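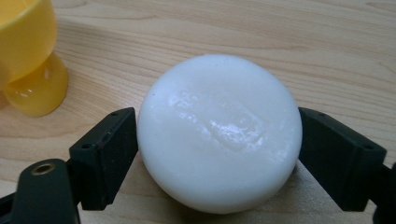
How do we choose a gripper?

A gripper is the part of a robot that takes hold of things. People have hands with fingers that bend in many places. A simple gripper may have only two fingers, and neither of them bends at all. They slide together to hold an object and slide apart to let it go.

At the Kavitz Learning Workshop, grippers are tested before they are fitted to a robot arm. This page explains how the tests are carried out.

Why test with soap?

Soap is a difficult thing to hold. Its surface is smooth and a little waxy, and a round bar curves away from flat fingers, so each finger touches only a small part of it. If the fingers press too lightly, the bar may drop. If they press too hard, it may shoot out, as you may have found at bath time!

The best place to hold a round bar is across its widest part. Try this with a bar of soap at home. Put one finger on each side and lift. Now move both fingers towards yourself and lift again. The soap will probably try to slide away from you.

Holding the gripper by hand

The first tests are done with a gripper tool that a person holds and moves. A small camera on the tool looks at the fingers and whatever is between them. The person can try many ways of reaching for an object, and the camera keeps a record of each one -- even the clumsy ones. Testers at Kavitz make 80 tries with each kind of finger.

Three kinds of finger

The workshop compares 3 designs.

The Jandovik finger is a plain block with a flat inner face. It is easy to make and easy to clean. It works well on boxes and on thick objects that do not squash.

The Disusance finger has a soft pad that gives way a little when it is pressed. The pad spreads the push over a larger area, and this helps with fruit and other things that bruise. The pads wear out and are replaced after 2,000 grips.

The Ramanauskas finger has a shallow hollow down the middle. It holds round objects very steadily, but it is poor at picking up thin ones such as coins.

What makes a test fair?

A fair test changes one thing at a time. When fingers are being compared, the object, the table and the starting position all stay the same. Only the fingers are changed. The object is lifted, held for a slow count and put down again. The tester then writes down whether it slipped, turned or stayed still.

Words to know

Grip: to hold something firmly.
Friction: the rubbing force between two surfaces that helps to stop them sliding.
Controller: the part that tells the gripper when to open and close, and how hard to press.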